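You are here: Home / How-to / Soft toys / How to Wash and Revive a Shaggy Soft Toy

How to Wash and Revive a Shaggy Soft Toy

Posted Oct 5, 2024

If you've got a long-haired soft toy that has gone from fluffy to felted, I have good news. Matted fur can nearly always be brought back, and it is one of the most satisfying jobs you can do at a kitchen sink! I've been doing this for years with jumble sale finds, and I still get a little thrill when the first clump opens up and the fur starts to move again.

This guide is for modern toys with synthetic fur and polyester stuffing. If yours is old, or filled with straw or wood wool, or made of mohair, please don't put it in water. Those need surface cleaning only, and a proper restorer if they matter to you.

What you'll need

A washing-up bowl big enough for the toy to lie down in
Mild liquid detergent (the sort sold for woollens or baby clothes)
A wide-toothed comb
A pet slicker brush with soft pins
An old toothbrush
Two or three light-coloured towels
A spray bottle of clean water
A cool hairdryer, if you have one
Needle and thread, just in case

I use the small slicker brush from Givside, but any soft one will do. Press it against the inside of your wrist before you buy – if it scratches you, it will snap the fibres.

Step 1: Check it over

Start with the seams. Run a thumb along every one and give it a gentle pull either side. Legs and arms go first, especially at the ends where the stuffing was pushed in and the gap closed by hand. Stitch up any hole now, however tiny, or you'll be fishing wet stuffing out of the bowl.

Then squeeze the body all over. You're feeling for a voice box, a battery pack or a bag of beans. Electronics have to come out before washing. Plastic beans are fine in water but take ages to dry, so add an extra day.

Look at the care label too. It's usually tucked into a side seam or under the bottom, and if it says surface wash, believe it.

Step 2: Test the colour

Dark fur next to a pale face is the combination to be careful with. Greens, reds and navy blues can bleed, and dye on a light face is miserable to shift. Wet a white cloth with your detergent mix, press it on a hidden bit of dark fur for a minute, and look. If there's any colour on the cloth, skip the bath and go for the foam method further down.

Step 3: Comb it dry

Everybody wants to get straight to the water, me included, but water tightens a mat. Comb first! Hold the fur at the root between two fingers so you're not tugging on the backing, and start at the tips. Work down a little at a time. When a mat won't budge, tease it apart sideways with your fingers and try again. A spray of water with a drop of fabric conditioner in it helps with the stubborn ones.

Resist the scissors. Long fur hides a lot, but a snipped patch shows from across the room.

Step 4: Wash

Fill the bowl with lukewarm water and one teaspoon of detergent. More isn't better, as you have to get it all out again. Lay the toy in and press it down with flat hands, let it come up, press again. Don't rub the fur in circles. Use the toothbrush on short-pile areas such as faces and paws, going lightly around stitched mouths and round the edges of the eyes.

Change the water when it goes grey. My worst case took five bowls (a fluffy footstool toy from a garage, never again) and my best took one.

Rinse until the water runs clear, then rinse once more.

The foam method

Whisk a little detergent and water in a bowl until you've got stiff suds. Pick up only the foam on a cloth, wipe it over the fur in the direction it lies, and go over it with a clean damp cloth. It's slower, but the stuffing hardly gets damp and the dye stays where it belongs.

Step 5: Dry

Roll the toy in a towel and lean on it. Swap towels and do it again. Then stand it on a rack somewhere airy, away from radiators, and turn it every few hours. Synthetic fur frizzes at the tips if it gets too hot, and that really can't be undone, so keep the hairdryer on cool and keep it moving.

Squeeze the thickest part before you call it finished. If it feels at all cold in the middle, give it another night.

Step 6: Brush it up

Oh, this is the lovely part. Once the fur is completely dry, brush against the pile first, in short flicks, then back the way it wants to lie. On a shaggy toy I stop there and let the tufts stick out as they please. Fluff the fringe over the eyes with your fingers, give it a shake, done.
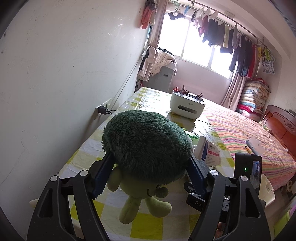
Cuesta writes that the conditioner spray did nothing on her son's monster until she let it sit for ten minutes, and after that the comb went through "like butter". She also asks whether a tumble dryer on the cold setting is safe. I've tried it with short plush and had no trouble, but on long fur it put half the tangles back in, so I'd stick with the rack.

Keeping it that way

A quick comb once a month saves you doing all of this again. Store long-haired toys loosely, in a cotton bag if you can, and never at the bottom of the toy box with everything else on top. If one gets sticky, spot clean it the same day – jam is easy when fresh and horrible by the weekend.

Next up in this series: restuffing a floppy neck without unpicking the whole back seam.

Filed under: Soft toys, Cleaning, Mending
299 readers found this useful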